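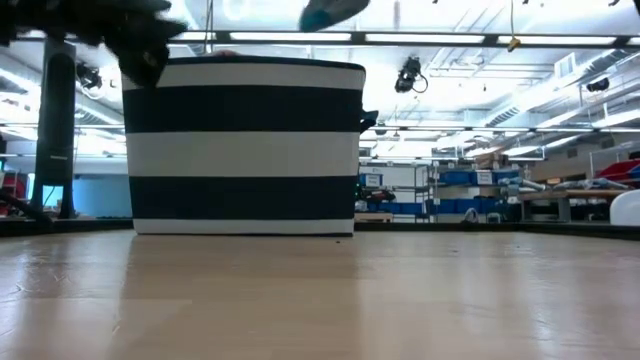
Fig. 4. Fabric storage bin, navy and white, on a tabletop.

4.2 Fitting bins to the Kererine shelf unit

Soft-sided bins may be used on any fixed shelf. Do not place them on the pull-out tray.

1. Check that all four shelf pins are fully seated before loading.
2. Measure the clear height between shelves. A bin up to 353 mm tall fits the standard spacing. For taller bins, move the upper shelf one hole up (see 4.5).
3. Set the bin on the shelf with its base at least 28 mm back from the front edge.
4. Place heavy items at the bottom. Spread the load evenly.
5. Slide the bin by its base. Handles are for carrying only.

Note: The 1000 mm wide shelf needs the center bracket supplied in the Fraser hardware pack. Tighten the bracket screws by hand.

Note: Spot clean fabric with a damp cloth. Let it air dry before returning it to the shelf.

CAUTION: Anchor the unit to the wall before use. Do not let children climb on the shelves or pull on loaded bins.

CAUTION: Keep fabric bins away from heaters and open flame.

Replacement pins and brackets are listed in section 7.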